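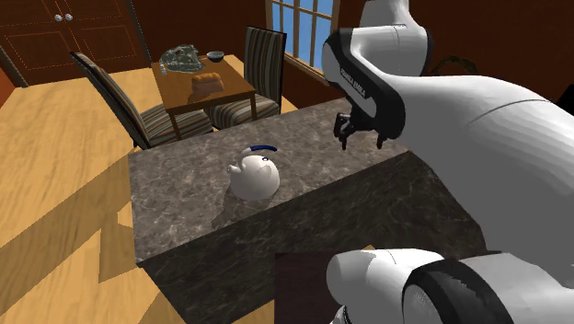

## Open day at the Tisgate lab – anyone else go?

**gimville_pete**
Went over on 22nd October. The first half was all simulation, shown on a big screen. It's a Franka arm at a kitchen counter, with a teapot to deal with. Haruna Kinoshita ran that part and took questions as she went. They run the same task 1,000 times with small changes before trying it on the real arm next door.

**Mossop**
I was in the later group. Did you get to see the real one do it? Ours only had the simulated kitchen, then a talk.

**gimville_pete**
Yes, five tries. It managed three. The other two it closed its fingers short of the handle and had to be reset.

**kettle_and_co**
Three out of five on a teapot isn't much to show for all that computer time. I'd sooner have had the whole hour on the real machine.

**Mossop**
Disagree. You'd have spent the hour watching resets. I liked that she could move the teapot along the counter and start again straight away.

**kettle_and_co**
Fine, but the simulated pot is empty. Put tea in it and see how it goes.

**ivone_v**
Ivone Vieira here, I helped on the day. Fair point about the tea. Liquids are on the list for July – the blue handle was enough trouble for now. The software is called Kivi, for whoever asked at the door.

**gimville_pete**
Thanks Ivone. Is the handout going online? I left mine on the bus.

**ivone_v**
It's going up this week. 19 pages, mostly diagrams. I'll post the link in this thread.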